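Print | E-mail

The Stuck Jaw: What a Towel Taught Us About Letting Go
Speaker notes, afternoon session
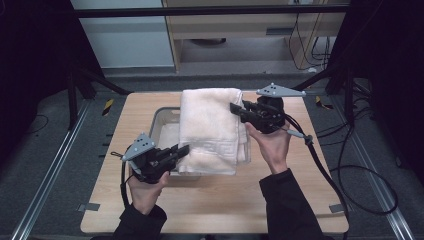

1. Open with the task (2 min)

Good afternoon! Ask who folded laundry this week. Hands up. Then ask who has ever been hurt by a towel. Wait for the laugh.

The job at Kuritz sounds tiny: folded towel, clear bin, two hand-held grippers. A person does it by hand, the recordings go to Vurka, and Vurka learns to do it alone. I love this task. Terry cloth is thick and loopy, it grabs at everything, and the rim of the bin is right where you don't want it.

2. What went wrong

In August, on run 39 of 71, the right gripper closed on the towel and would not open. The operator let off the trigger – nothing. She pulled. The cable went tight, the bin slid off the table and the gripper came down on her wrist. A bruise and a bad scare, and we stopped for the day.

(Pause. Let them ask if she's okay. She is, and she helped write these notes!)

3. Finding the cause

This is the fun part, so slow down.

– First guess was the motor. Wrong. Ran fine on the bench.
– Second guess was software. We lost almost 18 hours on that one.
– Real cause: a loop of thread had pulled out of the towel and wound itself around the jaw pivot. The motor was trying to open, the thread held, and the Futex driver board read the stall as "holding an object" and kept the grip on.

So the safety feature that stops us dropping things was the thing that wouldn't let go. What a great bug. Say that with feeling.

4. What we changed

Stall while opening now cuts power to the jaw. Değirmenci made us a pivot cover, and lint comes off with a brush between towels. Cables get enough slack to reach the floor on both sides. Operators are told to let go of the handle and step back. Never pull.

5. If there's time

Play the sound clip of the stall. Take questions on the cover, people always want to know how it comes off (two screws).

Print | E-mail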